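Print this article | E-mail this article

Grosmont Public Library Newsletter
4 June 2019

Library to Begin Second Phase of Merchant Records Project

The Grosmont Public Library will open the second phase of its merchant records project this month, adding the papers of the Awasthi family to the collection of store ledgers, order books and correspondence already held in the Local History Room. The papers cover 40 years of grocery trade in the town and were given to the library in May under an agreement that allows for public use and for copying at the reader's expense.

The project was established to preserve the business records of small shops. Such records are often discarded when a store changes hands, and few public collections have made a regular effort to keep them. The earliest item in the library's holdings is a bound account book begun in 1752 by a dealer in salt, cloth and lamp oil. It has been repaired and may be seen by appointment. Later records are more complete, and those of the last century include supplier letters, price lists, delivery slips and notebooks kept by clerks behind the counter.

The Awasthi papers extend the collection in a direction that readers have requested for several years. The family's store supplied South Asian foods to households in Grosmont and the surrounding towns at a time when most of these goods had to be ordered from wholesalers in distant cities. The letters show how orders for lentils, rice, pickles, spices and packaged snacks were combined so that freight could be shared with other shopkeepers. They also record the substitutions made when goods did not arrive, and the requests of customers who asked for a particular flour or tea by name.

Ankit Ahuja, who leads the project for the library, has prepared a guide to the papers. In his introduction he observes that the order books can be read as a record of settlement. "New items appear on the lists as families arrive from different regions," he writes. "A sweet or a savory snack that is ordered once, in a small quantity, may become a standing order within a year. The books show this more plainly than the census does."

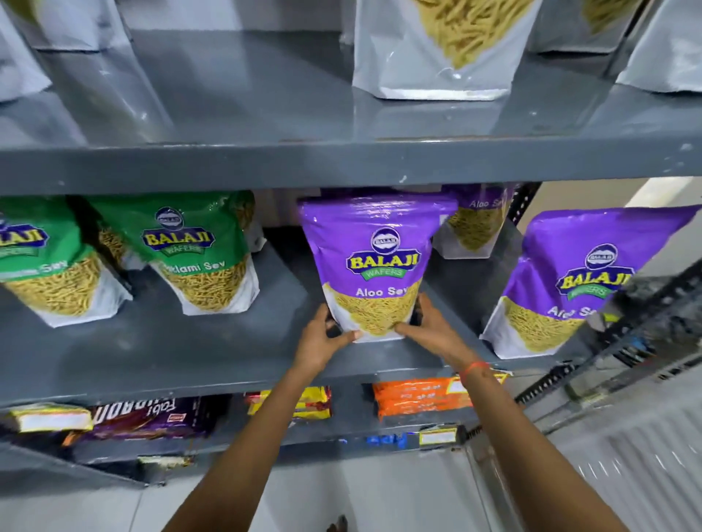 Aloo Sev from Balaji Wafers on a store shelf.

Festival seasons are especially well documented. Orders in the weeks before Diwali were kept in separate notebooks, with the names of households in one column and the date of collection in another. Notes in the margins refer to late payments, changes of address and, in several cases, parcels to be sent on to students living away from home. In keeping with the terms of the gift, the names of private customers will be covered in the copies made available to the public. Researchers who need access to the full notebooks may apply in writing to the Local History Room.

The papers arrived in nearly 8 cartons and are in fair condition. A number of carbon copies have faded, and one group of receipts was stored in a damp cellar before it reached the library. These receipts will be treated first. Conservation supplies have been ordered from Lemex, and the work will be carried out in the library's own workroom. Readers should expect that some folders will be withdrawn for short periods while treatment is under way.

Descriptions of the papers will be entered in Favivgate, the catalog system used by the library for its archival holdings. Entries for the letters and price lists will be completed first, followed by those for the order books. Each entry will give the span of dates, the languages used and any limits on copying. Parts of the correspondence are in Hindi, Punjabi and Gujarati, and English summaries will be added as they become available. Readers able to assist with the translation of business letters are invited to contact the Local History Room.

The library also wishes to hear from residents who worked in, supplied or shopped regularly at any independent food store in Grosmont. Recorded interviews will be held in the small meeting room on the second floor and will normally last under an hour. Participants will receive a copy of the recording and may ask that portions of it be closed to the public for a stated period. Photographs, shop signs, calendars, printed bags and similar items may be brought to the interview for copying or may be offered as gifts. The library is not able to accept refrigerated cases, scales or other large equipment.

Two public talks are planned in connection with the new papers. The first will deal with freight and wholesale buying, and the second with the care of family business records at home. Dates will be posted at the circulation desk. Admission is free, but seating is limited and registration is required.

Requests to consult the Awasthi papers may be left at the Local History Room desk or sent by mail to the library's main address. Folders should be requested at least two working days before a visit.

Print this article | E-mail this article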